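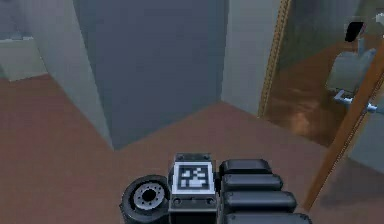

My bread never smelled like this with flour from a bag, one customer wrote to us in January, and I'm a little embarrassed how long I put off buying a mill, but could you please tell me why my rye comes out clumpy when my wheat is perfect?

We get a letter like that most weeks, and we love them, so the rye question gets its own section further down. First, though, let us tell you about the mill.

Semaan Hand Grain Mill

Price: $292
In stock, ships from our Nokurberg warehouse
Sold by Gridico

The Semaan is a hand-cranked stone mill for the home kitchen. It clamps to a counter or a sturdy table, it grinds wheat, rye, spelt, rice, oats, millet, buckwheat and dry corn, and it asks nothing of you except a bit of elbow work before breakfast. There's no motor and no cord, so you can use it while the rest of the house is asleep (it makes a low, steady rumble, a bit like a rolling pin on a wooden board, and the dog will come to see what you're up to).

We've been selling kitchen mills for a good many years and have tried nearly every sort there is – steel burrs, cast iron monsters that need bolting to a workbench, pretty little ones that are really only good for pepper. The Semaan is the one that stayed on our own counter. It's made in the Gultach workshop, where they do their own casting and dress the stones by hand, and every mill is run with a cupful of wheat before it's packed. If you find a dusting of flour inside the hopper when you open the box, that's where it came from. Wipe it out with a dry cloth.

What it grinds, and how fine

The dial on the front sets the gap between the stones. Turn it all the way in and you get a soft whole wheat flour that's fine enough for sandwich bread, pancakes and most cakes. Back it off a little for a flour with some tooth to it, which we like for crackers and hearth loaves. Further out still and you're into cracked wheat, corn grits and a lovely rough oatmeal that needs a long slow simmer.

Please don't expect white flour. A stone mill grinds the whole kernel, bran and germ and all, and everything that goes in the top comes out of the spout. You can sift the coarsest bran out afterward if you'd like a lighter loaf, and plenty of our customers do. Save the bran for muffins, or for dusting your proofing baskets.

Oily things don't belong in the Semaan. That means flax, sesame, poppy, peanuts, sunflower seeds and roasted coffee. They'll smear over the stones and glaze them, and then you'll have a job cleaning them. Popcorn is fine if you crack it coarse on the first pass and run it through again. Beans and dried chickpeas can go in too, as long as they're small and truly dry.

How much work is it?

We get asked this more than anything else, and the answer depends on who's cranking and how fine you want it. For pancakes on a Saturday, it's a pleasant little job that's over before the griddle is hot. For a big baking day it's a proper bit of exercise, and we'd suggest handing the crank around the family. Children think it's wonderful for exactly one bowlful.

The crank arm is longer than on the older model, and that makes a real difference. If you owned the old one and sent it back because it wore you out, do give this one a try. Hard red wheat is the stiffest thing most people will grind, and soft white wheat is noticeably easier. If you're new to this, start with the soft wheat and work your way up!

About that clumpy rye

Rye holds on to more moisture than you'd think, especially if it's been kept in a paper sack in a humid kitchen. Damp grain flattens between the stones where it should crack, and you get flakes and little pasty clumps. Try the bite test. A dry kernel snaps between your teeth, and a damp one gives. If yours gives, spread the grain in a thin layer on a baking sheet and leave it somewhere warm and airy overnight, then try again.

The other thing to do is open the dial a touch, grind everything coarse, and then put it through a second time at the fine setting. It sounds like twice the bother but the second pass goes very quickly. If the stones already have a film on them, run a handful of dry white rice through at a medium setting. The rice scrubs the faces and carries the paste out with it. Throw that rice flour away, or give it to the chickens.

What's in the box

Semaan mill body with hopper and lid
2 milling stones, already fitted
Crank arm with beechwood handle
Table clamp with felt pads
Stiff cleaning brush
Printed instruction booklet with a few of our favorite recipes

The flour bowl isn't included. Any mixing bowl that slides under the spout will do, and a deep one keeps the dust down.

Setting it up

Choose a counter or table with a good square edge and nothing in the way underneath. A glued-on lip or a drawer right below the top can get in the way of the clamp, so have a look before you order. Put the felt pads in place, tighten the clamp by hand until the mill won't rock, and push the crank arm onto its shaft until it clicks. Put grain in the hopper, start turning, and only then bring the dial in toward the setting you want. Please don't crank the stones together when the mill is empty. You'll hear a dry scraping if you do, and it wears the faces for no good reason.

Throw out the first half cup of flour from a new mill. After that you're ready to bake.

Cleaning and care

Never use water on the stones. We know it's tempting, and we've had more than one sad parcel come back to us with a mill that went through the dishwasher. Brush the stones after use, tap the hopper out, and leave the lid off for a while so everything can air. The outside can be wiped with a damp cloth and dried right away.

The wooden handle likes a rub of mineral oil when it starts to look pale. Skip olive oil, which goes sticky.

Storing grain and flour

Whole grain keeps beautifully in a cool, dry cupboard in a tight-lidded jar or bucket. Fresh flour is another matter, as the oils in the germ start to turn once they've been opened up to the air. We grind what we need and use it that day. If you've ground too much, put it in the freezer in a closed bag and let it come back to room temperature before you bake with it.

You may also find fresh flour drinks up water a bit differently from what you're used to. Mix your dough, let it sit under a towel while you do something else, and then decide whether it wants more. Our early loaves were all a little on the dry side, and a longer rest fixed most of them.

Warranty and parts

The mill body is covered for 2 years against faults in material and workmanship. The stones are a wearing part and aren't covered for ordinary wear, but they last a very long time in a home kitchen. Replacement stones, clamps, handles and brushes are all kept in Nokurberg and can be ordered one at a time.

The Gultach workshop makes the Semaan in runs of 1,000, and when a run sells through there can be a wait for the next. If the page says out of stock, leave us your email address and we'll write as soon as the new mills land. We won't charge your card until yours is on its way.

Returns

Try it with your own grain in your own kitchen. If you and the Semaan don't get along, brush it out, put it back in its box and write to us for a return label. A little flour in the corners doesn't bother us. Water on the stones does, so once more – please keep it away from the sink.

Goes well with

Gridico flour sifter, medium mesh
Gridico grain bucket with screw lid
Soft white wheat berries, organic
Whole rye berries, organic

Page last updated Monday, August 6, 2018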